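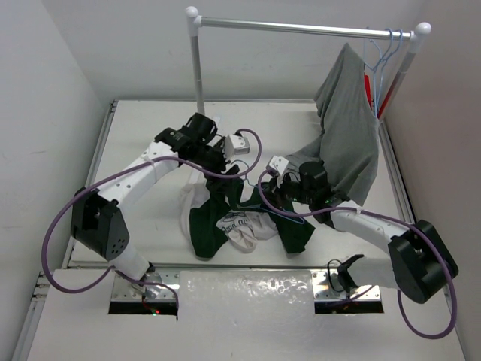 My clean laundry used to live in a heap until I'd worn my way through it, and what finally fixed that was learning to hang tops in the right order. Shirts first, long sleeves last! Plain T-shirts are quick, so you get something up on the rack almost right away, like the gray one hanging there at the back, and then you're left with the tangly stuff. When two pieces have wound themselves together like the pair on the table, with the dark green one all crumpled and spread out, please don't yank. Find a hem, hold it down flat, and ease the other piece away from it a little at a time. I stretched out the neck of a very nice sweater from Plarnasow by pulling on whatever I grabbed first, and I'm still mad about it.
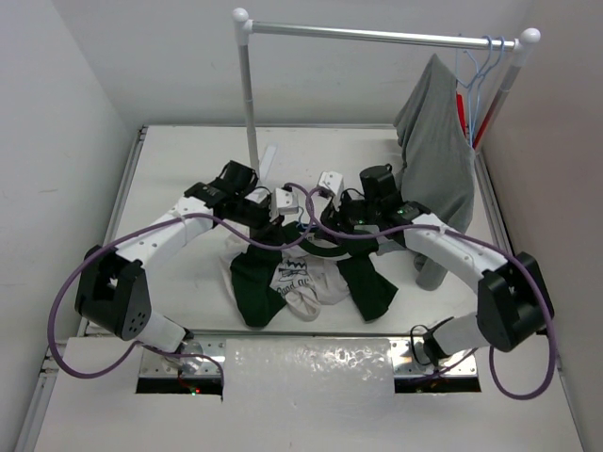

Sneha Lodhi
Home and Laundry Writer, Vatside

Okay, long sleeves. A two-color top like this white and dark green one is a great one to learn on, because the sleeve color tells you what you've got hold of even when it's all in a crumple.

1. Find the shoulders. Follow a sleeve up from the cuff to the seam, then do the other side.
2. Lift by both shoulder seams and give it one good shake (away from your coffee).
3. Lay it face up and pull the sleeves out to the sides. If one is inside out, reach in from the shoulder, grab the cuff and draw it back through.
4. Slide the hanger up from the bottom hem, never down through the neck. This is the step that saves your collars.
5. Settle the seams on the ends of the hanger, then smooth the front with your palms.

Bigger, heavier tops go at the end of the rack, where they have room to drape. My friend Puspita Wuisan folds hers over the bar and they look fine, so do that if you're short on hangers. Anything with a wide neck I just fold and put in the drawer.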